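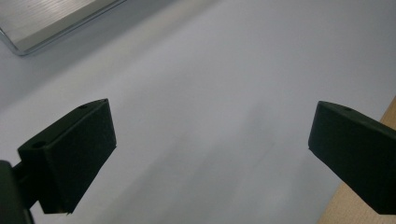 Hand-held gripper tips, workshop bench

Quick list, adding as I go. Mostly for whoever takes over the demos from Karabo.

Clear the bench first. Pens, cups, tape ends, all of it. If it isn't part of the task it goes on the shelf.

Open the fingers all the way before you start a take. Then reach. People start half closed and then fumble the grab.

Check the screws in the fingers every 20 takes. They creep. Snug, not tight — Tobias stripped one in May and we lost an afternoon drilling it out.

Wipe the finger faces with a damp rag, then let them dry. No solvent!! Frayed corner is fine for now, swap the finger when the fray gets to where it grips.

Slow hands. Slower than feels normal. If you'd do it in 2 seconds at home, take four or five. Pause a beat before you close and again after you let go.

Don't regrip in mid air. Put it down, open, pick it up again. Or scrap the take.

Dropped something? Keep going if you can pick it up in one clean move. Paloma labels those seperately and she wants them. Just tell her which number.

Move the start spot every take. A hand's width is plenty. We did 58 folds of the same towel in the same place at Jorncombe and the arm could only fold that towel in that place.

Shiny stuff is a pain. Turn it till the glare goes or hang a sheet over the window.

Remote sessions — same rules, plus warm up. Five minutes moving blocks around before anything counts. Your hands lag the arm at first and you overshoot. Elbows on the table helps a lot. Swap drivers after 16 takes, less if it's cups.

Wrist sore? Stop. Hold the tool closer to the body, not out at the end of the handle.

Write the task name on the sheet BEFORE the first take. "Misc kitchen" is not a task name, Booker.

Spare fingers are in the Villanueva box, second drawer. Short screws only, the long ones poke thru.

Still to add: lids, drawers, anything wet.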